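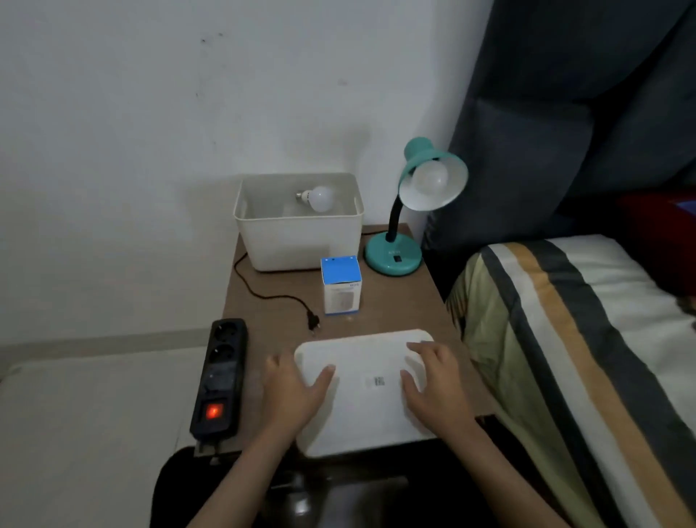 Bedside lamp with its bulb in, second bulb in the bin.

Samer Dabbas @samerdabbas
I want to write a little about reading in bed in a language that is not your first one. 1/8

I moved to Dondside in October with two suitcases and one English novel. I believed my English was good. Then I opened the novel and met the word "skirting" on the first page. 2/8

My first method was to look up every word. It took me one evening to read four pages, and in the morning I did not remember the story at all. 3/8

A colleague, Hartley, told me to put the dictionary in another room. I was a bit offended, but I tried it on a Monday and I read 30 pages. I understood perhaps who was married to whom. 4/8

Now I have a rule. I mark a word with pencil only when I meet it the third time. In the last book I marked 111 words, and "mither" is still my favourite of them. 5/8

Please do not begin with the classics only for the reason that they are famous. Crime novels are kinder. People in them ask each other the same thing many times, and you learn how questions are made. 6/8

Audiobooks did not work for me at night. I fell asleep in chapter two and woke up in chapter nine, when the vicar was already dead. 7/8

My next one has almost 1000 pages and my sister says I am too proud. Maybe so. If you read in your second or third language, which book was the first you finished? I would like to make a list for the winter. 8/8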